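Ticket 158: White curved table rocks on the gray floor
Opened by: Nermin Duman
Assigned to: Murali Suvarna
Status: Closed

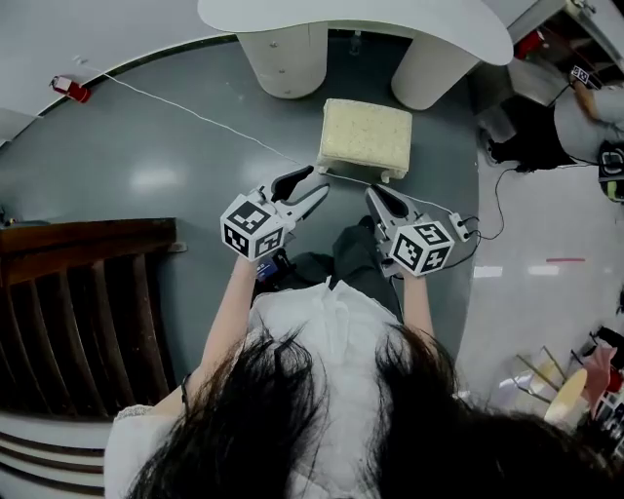
White table with the foam block in front.

Nermin Duman, 9:34 am
The table with the rounded top rocks when you lean on the left side. Bottles tip over on it. Can someone look at the legs before we set up again?

Murali Suvarna, 10:15 am
Checked it where it stands. It rocks toward the left leg. The knobs on that leg turn by hand, so I tightened them. Slightly better, still moves. The small bottle under the table should go somewhere else before anyone lifts the top.

Olumide Ekpo, 10:40 am
Is it the floor? The white cable runs across there and a foot could be sitting on it.

Murali Suvarna, 11:05 am
Cable is clear of both legs. Moved the table 4 inches toward the dark trim and got the same rocking, so I don't think it's the floor.

Murali Suvarna, 1:20 pm
Took the left leg off. The washer at the top was split. Put in 2 new ones from the Helanico box and refitted the leg. No rocking with my full weight on the left side.

Nermin Duman, 2:10 pm
Tried it with the foam block and a full bottle on top. Steady. The right leg probably needs the same washers, but that can be a new ticket. OK to close.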